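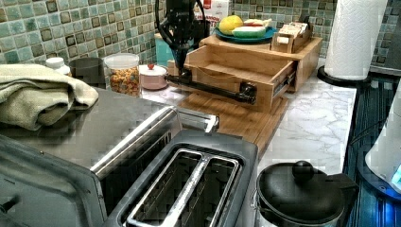 Shared freight trailer for a cross-country move: how is the linear footage measured, and who sets the bulkhead?

Posted by norkumbound in Moving and Relocation

I am moving from Pridcombe to Norkumbridge, 1851 miles by the route the carrier quoted. The contents are a one-bedroom apartment plus a small workbench. I have a quote from Pluner for space in a 28-foot trailer. They drop the trailer at the curb, I load it, they install commercial freight behind my things and drive it. The price is per linear foot of trailer floor, with a minimum.

The quote says the final charge is "based on actual linear footage used, as determined at bulkhead." It does not say where on the bulkhead the measurement is taken, whether partial feet are rounded, or what happens if I use less than I reserved. The phone agent told me partial feet are rounded up. The follow-up email says they are billed as used. I have asked for a written clarification and have not received one.

Specific points I would like answered by someone who has done this:

Is the tape run along the floor or at the height of the widest item? I have a sofa with a back that leans out past its own feet.

Does the customer put in the bulkhead, or does the driver?

If I load tightly and come in under the reservation, is the difference credited or is the reservation the floor?

I also compared a truck from Aguiar. The base rate was lower, but with fuel, lodging and the extra day it came out nearly even, and I would prefer not to drive a truck over the passes in winter. The move is set for the week after December 15, 2023 and I cannot shift it, because the lease ends. Weight should not be an issue. I do not own a piano or many books.

Posted by Benvinda Torres

I have used this type of service for two moves and helped load a third. Terms differ between carriers, so treat your contract as the authority and this as background.

Measurement. The tape goes along the floor or along the lower side wall, from the nose of the trailer to the inside face of the bulkhead. Many of these trailers have foot marks painted or stickered on the wall, and in that case the driver reads the mark where the bulkhead stands. The bulkhead is vertical, so it has to clear whatever sticks out farthest at any height. Your leaning sofa back will therefore cost you footage if it faces the doors. Turn the sofa on end against a side wall, or load it with the back toward the nose. Standing it on end is the usual choice because it takes the least floor.

Who installs it. On both of my moves the bulkhead panels and the lock bars were strapped to the side wall when the trailer arrived. I installed them. The driver checked them at pickup and took the reading. Take your own photo of the bulkhead against the foot marks before pickup, with the door open and the mark legible. I had one invoice come in a foot over, and the photo settled it by email the same afternoon.

Rounding. I have seen both. Get it in writing. An email from the sales address is enough if it names your order number. A phone statement is not enough.

Under-use. With most carriers you pay for actual use down to the contract minimum, and the reservation only tells them how much freight they can book behind you. Some add a fee if you exceed the reservation, since that freight may already be sold. I would reserve slightly high for that reason, but check the minimum first, as a small apartment can fall under it and then careful loading saves you nothing.
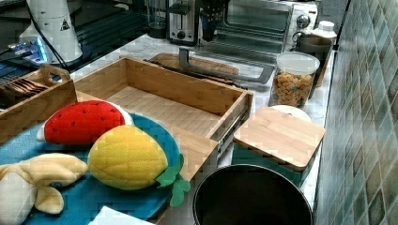 Loading matters more than people expect in this equipment. A freight trailer rides harder than a rental truck. It has no attic over the cab, the floor is higher off the ground, and the load can shift front to back under braking. Build it in tiers. Each tier runs the full width of the trailer and as close to the ceiling as you can safely stack, and it should be finished and tied off before the next one is started. Heavy items go on the floor at the nose: washer, dresser with the drawers taped or removed, your workbench with the top unbolted. Boxes go on top of furniture with the heaviest at the bottom. Soft goods go in the gaps. A gap left open at floor level is paid for at the same rate as a full one.

Buy more rope and ratchet straps than you think you need. The trailer I had came with tie-down slots along the walls and no straps. Straps with E-track fittings do not fit every trailer, so ask which system is installed before buying.

The floor height is the other thing to plan for. Ask whether the ramp is included and what its rated load is. The ramp I had was narrow and steep, and an appliance dolly with a strap was necessary for the washer. In December I would also put down scrap carpet or rubber matting on the ramp in case of frost.

Check the curb space. A 28-foot trailer needs room for itself, the ramp, and the tractor that drops it. In Pridcombe I would expect you to need a temporary parking permit, and the city office there may want several business days. The carrier will normally refuse to drop without one if the street is posted.

Posted by gravelpit_ken

just rent the truck. i did a trailer move in november and it showed up late, 2 days, and i slept on an air mattress. bulkhead was fine. price was fine. the waiting was the problem. also they do not come into apartment complexes with tight turns so look at your new place too, not only the old one

Posted by tarewt

Adding to Benvinda's post, which is mostly right. I did dispatch for a regional carrier that handled trailers of this type, now retired from it.

The statement that weight will not be an issue is probably correct but should be checked against the contract. Carriers usually set a weight allowance per linear foot used. If you pack very tightly to reduce footage, you raise the weight per foot, and a dense load of tools, canned food and paper can pass the allowance even when the total looks modest. The workbench and whatever is stored in it are the items to look at. Weigh a few of the heaviest boxes on a bathroom scale and estimate from there.

On transit time, the delivery window in the quote is normally an estimate in business days and is not guaranteed unless you paid for a guarantee. The trailer moves between terminals and may sit at one over a weekend. During the last part of December, terminals run short hours and weather closures on the passes are common. Plan for six business days past the window before you regard it as unusual. Carry with you anything you need in that period: medication, documents, work equipment, bedding, one pan, one set of dishes per person.

On insurance, the included coverage is carrier liability. It responds to a wreck or a fire. It generally does not respond to damage from shifting inside a load you packed yourself. A separate policy can be bought, but read the exclusions for owner-packed boxes before paying for it.

Put your own padlock on your section if the bulkhead takes one. Most do not. In that case, note the seal number at pickup and compare it at delivery, keeping in mind that the seal will have been changed if other freight was loaded behind you.

Comment by norkumbound

Thank you. Pluner replied in writing: billed as used, measured on the floor marks, read by the driver at pickup. There is a minimum of 6 linear feet and I expect to be above it. The parking permit had not occurred to me and I have filed for one. I will check the turn at the Norkumbridge address, which is on a cul-de-sac, and ask about delivery to the terminal if the driver cannot get in.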